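What I Learned Moving a Phone With Someone Else's Arm

I started on the Kesus project in April, and for the first week I was terrible at it. I am writing this down partly for the people who keep asking what I do all day, and partly because Harpreet McIntyre, who runs our side of things, wants new operators to have something to read before they put the headset on.

The job is teleoperation. I hold two controllers, and a robot arm does what my hands do. Most of my sessions are in simulation, so there is no real arm and nothing to break. I complete a task, the software records every motion along with what the robot's camera would have seen, and the recording goes into a set of demonstrations. Later a policy gets trained on the set and tries the task by itself. If I do it badly, it learns to do it badly.

My first task was called Clear Side Table. The instruction was one line: pick up the phone and put it in the bowl. The objects on the table get shuffled between episodes, and so do the table and the walls, so you never get quite the same room for long. I thought it would take me an afternoon to get the hang of it. My log for the first day has 39 attempts in it and not many I would show anybody.

A flat object is hard to pick up. With your own hand you slide a phone to the edge of the table or get a fingernail under it, and you don't think about either one. With a gripper you have to decide where the two fingers go and how low you are willing to bring them. Too high and they close on air. Too low and they push into the tabletop, the contact warning goes off, and the episode is flagged. There is a narrow band in between, and it took me days to find it without looking at the height readout.
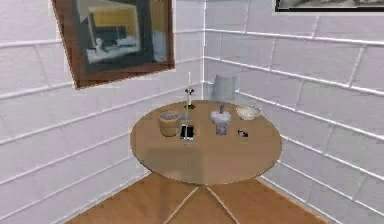
The other trouble is everything standing next to the thing you want. I knocked over the candlestick so often that Bohdan Hladun, who sits at the next station, started saying "timber" without looking up from his own screen. The mistake is always the same one. You watch the fingers, since that is where the work is, and forget that there is a wrist and a forearm behind them. The forearm hits something tall and down it goes.

Bohdan's advice was to come in from above and slow down for the last little bit. I had been coming in from the side, low and fast, the way I reach for things at home. Once I changed that, my numbers got better within a day. I also started going up before going across. Lift, then travel, then lower. It looks stiff when you play it back, but the playback is easy to follow, and the training people at Planmont told us they would take stiff over clever.

They were particular about pauses, too. I used to stop in midair while I made up my mind. A pause like that goes into the recording with everything else, and the first policy they trained on our data had a habit of reaching halfway and hanging there. Harpreet showed us the clip. I recognized it right away as me, thinking. Now I plan the whole thing before I squeeze the trigger that starts the episode, and if I get lost I throw the episode out.

We also record recoveries on purpose. You miss the grasp, back off, and try again, and you mark it as a recovery when you save. I like these the most. They feel more like real work than the clean ones do.

The target for the task was 1089 accepted episodes across four operators. I don't know my exact share. The most I ever did in one shift was 100, and my wrists let me know about it that night. Harpreet has since put a limit on shift length, and I have no complaints. We take breaks by the clock now, and I got a forearm rest from the Warkosthorpe office that somebody there had stopped using.

On Jan 22, 2024 we got the results back for the newest policy. It ran the phone task 50 times in rooms it hadn't seen, and it finished 41 of them. I watched all of the failures. In two of them it came in from the side, low and fast, and I have a fair idea where it picked that up — my early episodes were supposed to be filtered out, but a few must have slipped through. Bohdan is going back through the first week's files with me to find them.

Next up is the Quansah arm, a real one, with the same kind of task. There you take hold of the arm itself and move it through the motion while the motors go slack. I have tried it for an hour so far. It is heavier than I expected, and my shoulder gets tired before my hands do, but I could feel where the table was, and I had missed that. I'll write more once I have a few weeks in.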